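Open Lab Day at Itham: Quick Answers

Same questions keep coming in, so answers in one place. Will add more when there's time.

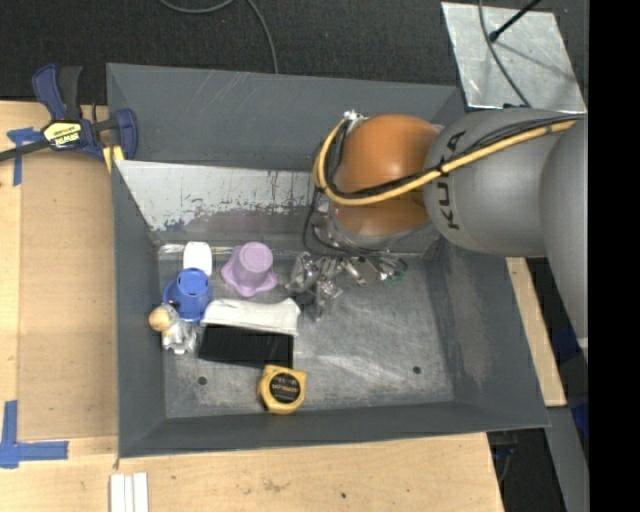 When is it?
February, doors at 10. Last group goes in at 3:30. Exact day is on the sign-up form.

Do I need a ticket?
Yes, free. 400 total, and they go fast. One per person, babies too (fire rules, sorry).

What will I see?
Bin picking, mostly. Arm reaches into a metal bin, tries to grab one thing, goes back for the next. Household stuff and tools, a tape measure, that sort of thing. Each group gets 24 minutes at the bench, then on to the Grullis hall for the conveyor demo.

Does it ever miss?
Sure. Watch for it, the misses are the good part. Shiny and see-through items are hard. So is anything black and flat. Soft cloth depends on how it lands.

Can I bring my own object for it to try?
Small ones, yes. Fits in one hand, no glass, no food, no batteries. Hand it to staff at the desk, don't drop it in the bin yourself. We can't promise it comes back without a scratch.

Can I drive the arm?
No. There's a small trainer arm in the Kyriakidis room you can move with a joystick. Line gets long after lunch so go there first.

How close do we stand?
Behind the line on the floor. Staff will move you back if you drift. Long hair and lanyards are fine there.

Is it loud?
Not realy. Some clicking and a hum. The compressor kicks in now and then, ear plugs at the desk if you want them.

Photos?
Fine, no flash near the bench please, it messes with the sensors.

School groups?
Up to 24 kids, one adult for every eight. Write first, dont just show up. Mornings only.

Parking?
Trasasum lot, behind the building. Free after you show the ticket. The front lot is for deliveries.

Wheelchair access?
Yes, whole route. Elevator is left of the desk.

Comments (3)

mapleroad
Is the joystick thing ok for a 6 year old? Mine will ask 3,119 times.

gearbox_dad
Went last year, it dropped the same cup over and over and the whole room cheered. Get there early for parking.

tess.k
Form says full for the 11:00 group, is there a wait list?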